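3.2. Organización del plano de trabajo

El inventario de mobiliario auxiliar abarcó 83 puestos de oficina técnica repartidos entre las sedes de Achterberg y Jaten. En cada puesto se registraron el tipo de bandeja portadocumentos, el número de niveles y la superficie de mesa que quedaba libre delante del borde frontal. La recogida de datos se cerró el 7 de diciembre y dio lugar a 1.454 registros válidos, una vez descartados los duplicados.

Las bandejas se clasificaron según el material del fondo (chapa ciega, plástico o malla metálica) y según la relación entre niveles. Se consideró escalonada toda pieza cuyo nivel inferior sobresale hacia delante respecto del superior (figura 2). En esta configuración el papel del nivel inferior puede retirarse por el frente sin desplazar el contenido del otro, aunque la profundidad ocupada sobre la mesa es mayor. La malla permite además comprobar de forma aproximada si un nivel contiene documentos, criterio que en la ficha Prandow figura como «visibilidad parcial».

Se observó que los recipientes bajos para piezas pequeñas tienden a situarse junto al lateral de la bandeja y, en alrededor de 17 puestos, parcialmente por debajo de esta. Dicha superposición reduce la huella conjunta, pero dificulta la extracción del recipiente cuando el nivel inferior está cargado. Para el cálculo de la superficie ocupada se tomó el contorno exterior de ambos elementos y se contó una sola vez la zona compartida, conforme al procedimiento descrito por Mahmoud en el informe Paver. Las sombras y los elementos verticales situados detrás de las bandejas no se incluyeron en el contorno. 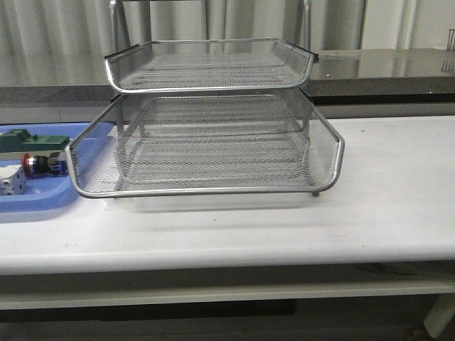

Departamento de Ergonomía y Espacios de Trabajo
Figura 2. Organizador de malla metálica plateada de dos niveles en disposición escalonada, con recipiente azul de poca altura parcialmente alojado bajo el extremo izquierdo del nivel inferior.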